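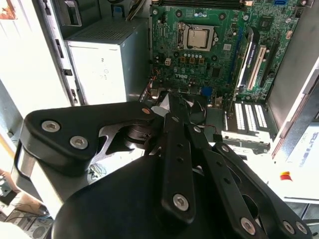 The hand has joined our bench

I've been fixing and stripping office computers at Hurnbridge for 12 years, and I can't remember a December I've enjoyed this much! We have a robot arm on the teardown bench now, with a black three-fingered hand that goes right down into an open tower (a Dell board one minute, who knows what the next). Rozália named it Dodar and the name stuck before the boss could suggest anything duller.

What I love is how the day feels. Teardown used to mean hunching over cases from the first coffee until home time, and my wrists knew all about it. Now one of us sets up the tower, Dodar does the reaching in, and whoever is on shift watches the fan wires like a hawk. Old cases are a maze of slots and sharp metal edges, and my knuckles have never looked better.

It's slow, mind you. Bořivoj can still have the memory out and sorted before the arm has made up its mind, and he is very cheerful about it. But he has moved over to testing, a job he'd been asking for since before I had grey hair, and he's training Comfort on power supplies two afternoons a week. She came in from the warehouse with no electronics at all and already hears a bad one before I do.

We did have a proper talk about hours first. All five of us kept ours, in writing, and I don't think I'd be writing so happily otherwise. Silvia organised that meeting and brought poppy seed cake – both much appreciated.

Next up is teaching it the small form factor machines, where even my fingers barely fit. I've put my hand up for that one and I can't wait to get started.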